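3.2 What people told us about putting things back

I'll admit I came into this part of the study expecting it to be dull. We'd asked people to keep a diary of their shared workbenches, hobby rooms and kitchen counters through the month of June, and I figured we would get a lot of entries saying "put the scissors back." We did get those. We also got pages and pages of feelings about drawers, and those pages are the reason this section is as long as it is.

A quick reminder of the setup, for anyone who skipped 3.1 (I would have). Diaries came from two sites, the shared craft building at Pletunside and the housing co-op at Warnalel. After we threw out blank pages and the ones where somebody had only drawn a cat, we had 1790 entries. Of these, 792 mentioned a specific place where an object was supposed to live. I coded those myself first, and Mayu Ebihara coded them again without seeing my labels. We disagreed most on the word "away," which some diarists use for a shelf and others use for anywhere out of sight, including under a coat.

The codes settled into 7 groups, listed in Table 2. The biggest one by a mile is what we ended up calling parking. Parking is when you set a thing down in a spot that isn't its home, fully meaning to move it later. People park keys, mugs, glue, mail, half a sandwich. One Warnalel diarist wrote, "The bowl by the door is for keys, but at this point it's mostly a bowl for batteries I don't trust." I love that entry and I've quoted it in every talk I have given on this project.

Parking matters because earlier work by our group treated it as plain forgetting, and I don't think the diaries back that up. Parkers know exactly where the thing is. Ask them a week later and they can tell you, often with some heat, that it's on the left side of the counter next to the toaster. It's the other people in the building who lose it! So the cost of parking lands on whoever comes next, and that lines up with the complaint entries in 3.1 pretty well.

Trays came up far more than I expected. A tray seems to turn parking into something people can live with - a thing in a tray reads as "in use," while the same thing a hand's width away reads as "left out." Several diarists at Pletunside argued about this in the margins of each other's pages, which was against the instructions but very helpful to us.

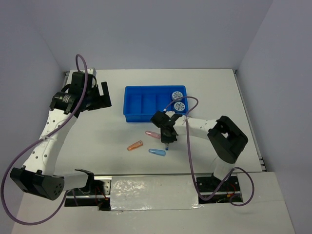 Household Objects and Habits Group, Department of Everyday Design
Figure 4. A blue plastic tray and three small capsule-shaped tubes on a white tabletop.

Whether the edge of the tray does the work, or the color, or just the fact that somebody went and got a tray, I can't say from diaries alone. The Ryu scale (see 2.4) asks about containers in general and doesn't split trays from boxes, so it's no help. Zerkovetti, the card-sorting exercise we ran afterward, does split them, and I come back to it in Section 4.

One more thing before I move on. Long entries are overrepresented in my quotes, and I know it. Our diary form had a soft limit of 800 characters and the people who blew past it were the ones with strong opinions on drawers. The short entries mostly say things like "tape: back in drawer" - so please read the quotes with that in mind.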